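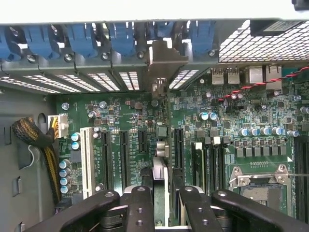

The inside of the tower, with the blue clips along the expansion slots.

Gulholm desk with side cabinet: review after nine months

I bought the Gulholm in the spring of last year to replace a dining table I'd been working at for far too long. It's a plain straight desk with a steel underframe, an oak-veneered top and a separate cabinet that goes on the left or the right and holds a full-size computer tower. My wife Mayuree and I share the room and, most evenings, the desk. I paid for it myself, from the Branasside shop, and they don't know I'm writing this.

It had 2,504 ratings on the shop's website when I ordered it, most of them very good, and most of them seemed to have been written on the day it was put together. There was very little on what it's like to live with, so that's mainly what I've tried to cover.

Delivery and putting it together

It comes in two cartons. The top is in one and everything else is in the other, and the second one is heavier than it looks. The driver would only bring them as far as the front door. We're on the first floor and the stairs have a turn in them, so I opened the second carton in the hall and carried the pieces up separately. If you live up stairs I'd plan on doing the same.

The instructions are drawings only, with no words. They're good until the cabinet, where the drawing for the back rail shows it the wrong way round for anyone fitting the cabinet on the left. I fitted it as drawn, found that the door wouldn't shut, and took it off again. Once I'd flipped the rail everything lined up. The bolts are all the same thread but come in two lengths, and the bags aren't marked, so sort them on the floor before you start.

An Allen key is supplied and it's fine. You'll need your own crosshead screwdriver for the hinges. It took me an afternoon with a break for tea, working alone apart from turning the desk over, which is a job for a pair of people. Put a blanket down first. The feet have bare metal edges until you screw the glides in.

The top

I like the top a lot. The veneer is thick enough to have a bit of texture under the hand and the edges are properly finished, including the back edge, so the desk can stand away from the wall without looking odd. The corners are rounded slightly. It's deep enough for a monitor, a keyboard and an open notebook in front of the keyboard, which I couldn't manage on the narrower desks I looked at.

It comes with a thin factory coat of oil and the leaflet says to oil it again after the first month. I used Elurine furniture oil, the clear one, on a lint-free cloth. It went on easily and was ready to use by the next morning, though the room smelled of it for longer than the tin suggests. I've done it once more since. Water beads up on it now if you get to it quickly. A coffee cup left overnight did leave a ring in July, and I got most of it out with very fine wire wool and another dab of oil. If you look along the surface from the window end you can still find the place.

Heat is a different matter. I wouldn't put a hot pan on it, or a hot teapot. Mayuree does some of her pattern cutting at the desk and uses a small iron, and we always put a board under it.

The frame

The frame is steel with a matt powder coat. It doesn't wobble from side to side at all. Front to back there's a little movement if you lean on the front edge and push, and I notice it on the monitor when I type hard. Tightening the cross brace helped. The bolts on that brace had worked slightly loose by the end of the second month, and I now check them when I do the oiling. They've needed a small nip each time.

The height is fixed. There are screw glides in the feet for uneven floors and they have a useful amount of travel, but they won't turn this into a higher desk. I'm tall and it suits me. Mayuree is a good deal shorter and uses a footrest, and raises her chair to go with it. If more than one of you will be working at it, try it in the shop before you buy, or think about a desk that goes up and down.

The cabinet

The cabinet is the reason I chose the Gulholm over the others, and it's the part I have the most to say about.

It's open at the back and has a slatted door at the front, hung on soft-close hinges. The floor of it is a sliding tray on runners. You put the tower on the tray, push it in, and the whole thing can be drawn out when you want to get at the sockets or take the side panel off. I had the computer open twice last year, once to clean it and once to add a drive, and on the old table that meant crawling underneath with a torch in my teeth. With the tray I can pull it out, unplug it and lift it on to the desktop without kneeling down.

A few points on that. The tray's runners are smooth but they have no stop at the back, so if you push with any force the tower ends up against the wall and bends whatever is plugged into it. I screwed a strip of scrap pine across the tray to stop that happening. The slats in the door let a fair amount of air through. The fans in mine are no louder with the door shut than they were in the open, and on warm afternoons I leave it ajar anyway. The tray doesn't have any felt or rubber on it and a metal case will buzz against it. A cut-up mouse mat cured the buzz.

Measure your own tower before ordering. An ordinary office one goes in with room at the top. My friend Wiroj Intarasuk bought the same desk on my advice and has one of those very large gaming cases, and it wouldn't go in with the door closed. He took the door off and keeps it behind the wardrobe.

Cables

There's a slot along the back of the top with a flap over it, and a wire basket under it. The flap is good. The basket is too small. It holds an extension lead with ordinary plugs in it, but as soon as you have a couple of those large square power supplies they sit on top of each other and the lot sags. I've moved the extension lead to the back of the cabinet and use the basket for spare cable only.

The hole between the desk and the cabinet is in a sensible place but it's unlined and the edge is sharp. I put a rubber grommet in it from the hardware shop.

Compared with the Dunmore

I came close to buying the Dunmore, which was the other one in the shop at a similar price. It has a pair of drawers and a proper metal cable tray that's much better than the Gulholm's basket. The top is laminate, so there'd be no oiling and I expect no coffee ring. Against that, the space for a computer is a hanging sling bolted under the top, and you can't get at the tower without undoing the straps. If you use a laptop I'd say get the Dunmore and be glad of the drawers. The Gulholm has no drawers at all, and I keep pens and so on in a biscuit tin.

Problems and the guarantee

One of the door hinges stopped closing softly in the autumn and began to bang. The desk has a 5 year guarantee on the frame and fittings, so I rang Branasside and they posted a new hinge without asking for the old one back. It arrived inside a week. The replacement has been fine. The guarantee doesn't cover the surface of the top, and they say so clearly on the receipt.

There's a small chip in the powder coat on the right leg where the vacuum cleaner catches it. No rust so far.

Would I buy it again

Yes, for this room and this computer. I'd ask for the rail drawing to be corrected, a back stop on the tray and a bigger basket, and I'd pay a little extra to have them. The top is the nicest I've worked at and it has worn well with two people using it every day.

Rating: 4 out of 5

Good: solid oak-veneered top, finished back edge, sliding tray for the tower, helpful shop
Less good: small cable basket, no drawers, cross brace needs tightening now and then, misleading drawing for the left-hand cabinet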